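The bag shop on Zovville's Canal Street closes at six, but Nerea Collado was still at the cutting table at half past when we sat down to talk. She had an order for 19 shoulder bags to finish by the weekend and had agreed to the interview on the condition that she could keep working.

Collado started Skomano in a spare bedroom. For the first two years she only did repairs: zippers, torn linings, straps that had pulled out of their seams. She says that was the best training she could have had.

"You learn how a bag fails," she said. "I must have opened up a few hundred of them before I ever drew a pattern of my own. They nearly all fail where the strap goes into the body. People blame the fabric, and the fabric is fine. It's two lines of stitching that somebody did in a hurry."

The repair work still makes up a good part of the business. According to the book she keeps by the register, Skomano fixed 1,033 bags last year and sold 268 new ones. She would like those two numbers to be closer together, though she does not want to give up the repairs.

Most of her customers first come in with something broken. They leave it for a week, and when they come back they look at what is on the wall. Last year she took down the shelves near the door and put everything on hooks.

"On a shelf a bag lies there like a cushion," she said. "You can't tell how long the strap is or whether the thing sits straight. If it's hanging up, people take it off the hook and put it on without thinking. Then they look for a mirror. I sold more in the first month with hooks than in the three months before."

She has opinions about how people should store bags at home, too, and they are not quite what you would expect from someone who sells them off a hook. A bag can hang for as long as you like if it is empty. It should not hang full.

"I have a customer who keeps her gym bag behind the door with shoes, a water bottle, a padlock, everything. Every spring she brings it in and the strap has stretched on one side. I tell her to put it on the floor. She says the floor is dirty. So I see her every spring."

Tangled straps are the other complaint. Bags with more than one strap wrap themselves around whatever is on the next hook, and people pull. Collado's advice is to buckle everything before hanging the bag up and to leave a free hook between two bags when there is room. She also likes hooks with a broad, rounded end. Thin wire hooks dig into webbing and leave a crease that never fully comes out.

She is less strict about what the hooks are made of. Her first set was cast iron and cost more than her sewing table. The set after that was plastic and came from a hardware store going out of business.

"The plastic ones are perfectly good," she said. "They don't mark the fabric and you can move them around. I was a snob about it for a while and I had no reason to be."

The shop is narrow, with the cutting table at the back under the only window. Rolls of webbing are kept on a rail made from a curtain rod. Collado buys her webbing from Montes, a small mill she found through another repairer, and has stayed with them even though the price has gone up twice. Her zippers come from Avix. She tried a cheaper kind for one season and spent the following winter replacing them free of charge.

"A zipper is maybe four percent of what the bag costs me," she said. "And if it goes, the whole bag goes in the closet. I still get angry when I think about that winter."

Color is something she came to slowly. The early bags were black, navy and a brown she describes as "the color of an office." Then a cyclist asked her for something drivers could see, and she ordered one roll of orange. It was gone in six weeks.

Orange turned out to be awkward to work with. Webbing and cloth are dyed separately, and two oranges that look the same on a sample card can look quite different once they are sewn together. She now takes both outside before she cuts anything. She will not judge a color under the shop lights, which are yellow and which she has been meaning to change.

Dirt is the question she gets most about bright bags. She recommends a soft brush first, then lukewarm water with a little dish soap, working from the edges toward the middle so that it doesn't dry with a ring. The straps get dirtier than the body and can take a harder brush. She does not put anything with padding in the washing machine.

"The foam moves," she said. "It comes out with a lump in one corner and you can't get it back. I have opened them up and tried. If there is a seam with piping all the way around, it's an afternoon's work just to get in."

She thinks padding is overused in any case. A laptop needs it. Lunch does not. People ask for it everywhere, and then they find that the bag takes up the same space empty as it does full – which matters a great deal if you live in a small apartment with one coat rack for the whole family.

Her own family has one rack for four people. It stands by the front door and by October nobody can get a coat off it without moving three other things. She went through it at the end of the summer and took away everything that had not been used in a month, including two bags she had made herself.

Next on her list is a class. Starting in September she will teach strap repair on Saturday mornings, six people at a time, using the customers' own bags. The class costs less than two repairs would. She has been asked whether she is worried about losing work that way.

"A few of them will go home and do it themselves, and good for them," she said. "The rest will find out how long it takes. And they'll know what to look at when they buy the next one. I want them to turn it over and pull on the strap, right there in the store, before they pay for it.

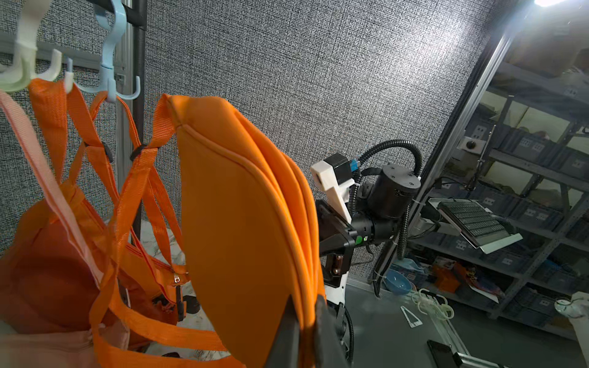 "And try the buckle with one hand. You'll usually have something in the other one. If you can't open it in the store, you won't manage it at a bus stop with groceries."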